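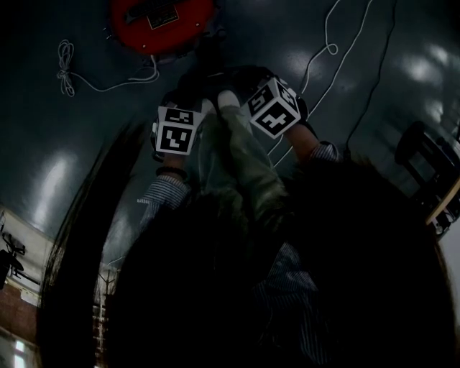 I was going to post this in February and then the folding work got busy, so it comes out now with some things corrected.

Most of what I do at the moment is demonstrations. I put on the gloves with the marker cubes on the back, put on the head camera, and handle a piece of cloth while everything records. The cubes give us the position and angle of each hand. Later the hand paths get turned into arm paths, and the robot tries to do what I did. Before this I spent a year on the remote control setup, which we called Ustari, where you sit down and drive the two arms with a pair of handles.

People ask me which one is better. For cloth I would pick the gloves. With Ustari a single fold took me so long that I forgot what I was trying to do with the left arm. There is also no feeling in the handles, so you pull too hard or you lose the corner. With gloves I can feel the edge of the fabric through my fingertips, less well than with bare hands, but enough. We are at 1031 demonstrations on the glove setup. In the same number of weeks on the handles we had 70.

The handles do have one thing going for them. Whatever you record, the robot was able to do it, because it was the robot doing it. With gloves I can move in ways the arms can't. I roll the cloth between thumb and finger to find the hem, and that is useless to a two-finger gripper. Ansel Baptiste went through a batch of mine and threw out more than I liked. He was right about nearly all of them. So now I pinch and I don't roll, and I turn my wrists less than I want to.

Some habits I have picked up, for anyone starting on this:

Keep the cubes where the camera can see them. If you turn your palms up, the cube goes underneath and the track drops out. A short loss can be filled in. A long one means the take is gone.

Look at your hands. It sounds obvious, but after an hour you stop looking, your head comes up, and the hands leave the view.

Hang the cloth before you fold it. Pick it up by two points, let it drop, wait, then start. The wait makes it much easier to cut the recording into steps afterward.

Don't fix mistakes quickly. If a corner slips, go back for it at the same speed as everything else. Noemi Haverford wants those takes kept, and I have come around to it. A robot that has only been shown clean folds has no idea what to do with a dropped corner.

Stop when your shoulders hurt. Holding your arms out in front of you all day is tiring, and tired takes are jerky. I do blocks of 40 minutes and then label for a while.

The next set is all thin fabric, which slides more and bunches up under its own weight. Ayuba Abugri is rewriting the part that finds the start and end of each grasp, so I may have to redo the labels on 740 of the old takes. I'll write that up once I know how bad it is.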